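Atelier Folimcombe, module Surfaces et repérage
Séance 2 : l'étiquette blanche sur fond blanc

Rappel de la séance précédente. On avait laissé de côté la notice Grastska, qui promet une lecture « immédiate et sans erreur » de n'importe quelle étiquette carrée, quel que soit le support. Aucune des pages distribuées ne dit sur quels supports l'essai a été fait, ni sous quelle lumière. On prend donc la promesse pour ce qu'elle est, une phrase de catalogue, et on regarde ce qui se passe sur du blanc mat.

1. Le contraste

Le motif noir se détache bien. La marge, beaucoup moins. Sur un support blanc, le papier blanc et la pièce finissent par se confondre, et le filet gris imprimé autour du carré aide peu dès qu'on recule. La notice appelle ce filet un « cadre de lecture ». J'y vois surtout un repère de découpe, et je n'ai rien trouvé dans le document qui prouve le contraire.
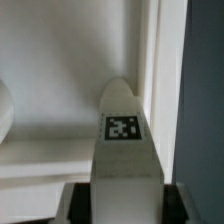 Fig. 1. Motif carré noir et blanc, papier blanc, pièce blanche au sommet arrondi.

Noter aussi les salissures. Une pièce blanche garde les traces de manipulation et les montre. Les fabricants parlent volontiers de « finition neutre » ; à l'usage, le neutre vire au gris par endroits, d'abord là où l'on pose les doigts.

2. La lumière

Point le plus négligé des fiches Pleltberg. On y recommande un éclairage « généreux » sans autre précision. Or une tache trop claire sur un fond gris pâle efface tout ce qui l'entoure : plus de grain, plus de limite nette. Avant de coller quoi que ce soit, chercher où tombe le reflet, et refaire le contrôle à une autre heure.

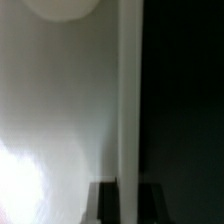
Une remarque reçue mercredi soutient que le reflet est un faux problème, qu'il suffit de déplacer la lampe et que le cours « fait beaucoup de bruit pour une ampoule ». Admettons, si la lumière vient d'une lampe. Avec une fenêtre, on déplace l'étiquette, et il faut alors recommencer l'alignement.

3. La forme du support

Une face plane reçoit l'étiquette sans pli. Sur un volume qui se resserre vers le haut, l'œil compare malgré lui les bords du papier aux flancs inclinés, et une pose correcte peut sembler de travers. Mesurer, donc, avant de décoller. Le gabarit Cropper ne prévoit que des blocs à côtés parallèles, ce que son mode d'emploi oublie de signaler.
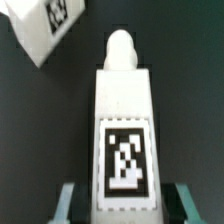 Fig. 3. Bloc blanc à flancs inclinés, étiquette verticale à bord en tirets.

Garder une marge claire autour du noir. Elle n'a pas besoin d'être égale partout, malgré ce qu'affirme la notice.

À faire pour la prochaine fois : reprendre le tableau des 73 essais Grastska, relever ceux où le support est décrit, et dire en 10 lignes ce qu'on peut encore en tirer. Apporter une règle et deux papiers de blancs différents.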